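Speaker notes: Keeping a small choir going through winter
Fouzia Zaidi, for the section leaders' day, 5 January 2023

Slide 1. Opening
Say hello, thank Ruth Furnival for the booking and for the piano. Mention that questions can come at any point. I run the Bunov Singers and we rehearse once a week. I am talking today about attendance, and mostly about February, when ours used to fall apart.

Slide 2. Where people go
Our worst month is always February. The concert is over, the next one is far off, and it is dark before anyone gets home from work. I asked people who had missed 3 rehearsals or more what had happened. Very few had a complaint about the choir. They had come in, sat down, and stayed sitting down.

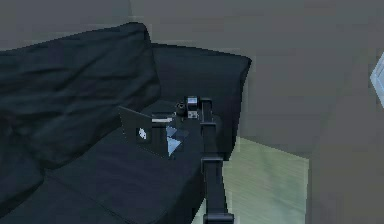
Image credit: Mornitik

Pause. Ask them the question: what would get you back up again?

Slide 3. What we tried first
Reminder emails. We sent too many. Members who were already coming found them annoying, and members who weren't coming stopped opening them. We went back to one message a week, sent the morning before rehearsal, with the running order in it.

We also tried a fine for missed weeks. It brought in 5 dollars and we lost an alto. Don't spend long on this.

Slide 4. Publishing the running order
This made more difference than anything else. If the tenors know they are singing in the first half hour, they arrive on time. If the sopranos know they have a full page of new music, they look at it first. I write the order out by piece and by measure number. On bad weeks I write it in the car.

Read the sample from the handout. Warm-up, then the Ahonen setting from the second page, then break, then the two rounds. Point out that the break has a time next to it and that we keep to it.

Slide 5. The room
Chairs in a curve, no empty back row. Take the spare chairs out before people arrive. With a thin turnout a big room sounds worse than it is, and people hear that and go home discouraged. We moved to the smaller hall at Zarar House for the winter. It seats fewer, costs less, and the heating works.

Ask: who here has a choice of rooms? Take two or three answers.

Slide 6. Something on the calendar
Give them a small date to work toward. Ours is an informal sing for families at the end of the month, four pieces, no tickets. We printed 200 flyers the first year and that was far too many. Now we put up a few posters and ask members to bring someone.
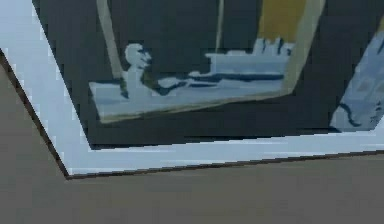

Leave a wide margin. Posters get trimmed and pinned.

Keep the wording short: name, place, time, free entry. Ruth has a template she will send to anyone who signs the sheet by the door.

Slide 7. Money
Total spend on the winter season last year was 952 dollars. Most of that was hall rent, then the accompanist, then photocopying. I'm happy to go through the breakdown at lunch. If someone asks about grants, pass to Ruth.

Slide 8. Questions and a sing
If time is short, skip the second round. Page numbers are on the back of the handout. Altos start.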